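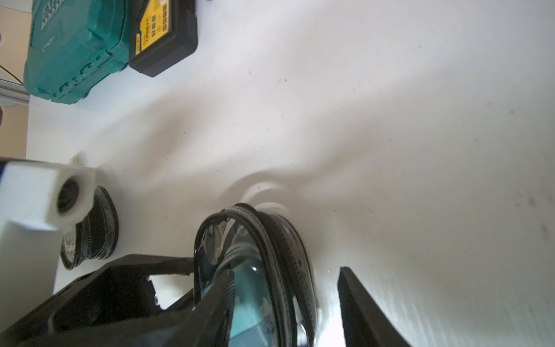

Packing and Supply Work, Unit 4
Tape: kinds, storage and handling at the table

Instructor: Anca Ciobanu
Lab sessions: Tülin Dursun, Amr Abdelaziz

Bring this handout to the lab in Traltville. The short exercises at the end are done there, in pairs, and handed in before you leave.

1. What a roll is made of

A roll of packing tape has three parts: the backing, the adhesive and the core. The backing is the plastic film you see. The adhesive is a thin coat on one side of the film. The core is the ring the film is wound on, made of cardboard or plastic.

Clear tape looks clear when it is one layer thick. On the roll you are looking through many layers, so the side shows bands or lines. Evenly spaced lines mean the film was wound at an even tension. A wide gap in the lines usually means the roll was dropped or squeezed. It can still be used, but pull it slowly past the gap.

Width and length are printed on the carton and sometimes inside the core. They are not printed on the film. Once a roll is out of its carton and the core is blank, measure the width with a ruler and write it inside the core with a marker.

2. Standing or flat

Rolls may be kept on edge or on their side. Both are allowed in this course, with these rules.

On edge: good for short periods at the table, when you will pick the roll up again soon. The fingers can go straight through the core. A small roll tips over more easily than a large one. Do not stand rolls near the edge of the table.

Flat: good for overnight and for shelves. Put a sheet of release paper under the roll and between rolls. The sides of a roll carry a little adhesive and will pick up dust from a bare surface. In a warm room two stacked rolls may stick together.

When rolls of different sizes are on the same table, keep them apart by a hand's width. Small items get pushed into the open core of a large roll and are then packed away with it. Look through every core before the roll goes back on the shelf.

3. The table

We work on a white top. Dirt and tape scraps show up well on it. White items do not, and neither does clear film lying flat. Run your palm over the surface at the end of the session to find what your eyes missed.

Lay out only what the order sheet asks for. Keep the middle of the table for the work.
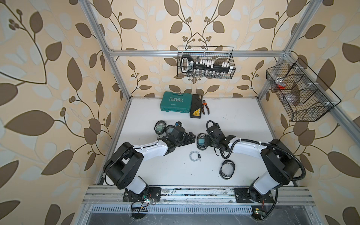
Page last changed: September, by D. Öztürkmen

4. Finding and keeping the end

Turn the roll slowly against a fingernail until you feel the step. Mark the place with your thumb. Lift one corner first, then the full width. If the film splits and comes off in a thin strip, stop. Go back to the step and lift the other corner.

When you finish with a roll, fold the end under by the width of a finger. A folded end wastes a little tape and saves the next person the search. Rolls returned without a folded end lose one mark on the lab sheet.

5. Storage

The stock in the supply room comes from two suppliers. Skistside rolls are on the upper shelf and Uçar rolls are on the lower shelf. Do not mix them in one bin. The cores differ slightly in diameter and the Uçar rolls are tight on the older dispensers.

Each bin holds 40 rolls. When a bin is down to 9, put the orange card in the front slot. Xóchitl Ibarra collects the cards and places the order.

Keep tape out of direct sun and away from the heater. Old tape turns yellow at the sides first. If the side is yellow but the film still pulls cleanly, use it for practice boxes only.

6. Estimating how much is left

Full rolls in the lab are 90 meters long. Students tend to judge what is left by the thickness of the film on the core, and this gives a fair answer only near the start. The outer turns are longer than the inner ones, so when half the thickness is gone, more than half the tape is gone too.

For the course boxes, allow 900 millimeters per seam, including the overlap down each end.

7. Lab exercises

a) Take one large and one small roll. Measure the outside diameter, the core diameter and the width of each. Record them in the table on the lab sheet.

b) Find the end on both rolls with your eyes closed.

c) Work out how many seams a full roll will close, using the figures in section 6. Show the working.

d) Clear the table, check all cores, fold all ends and have your partner sign.

Reading for next time: the Sarkeo dispenser guide, first chapter, on loading and blade cover. Lab starts at 9:40 for both groups.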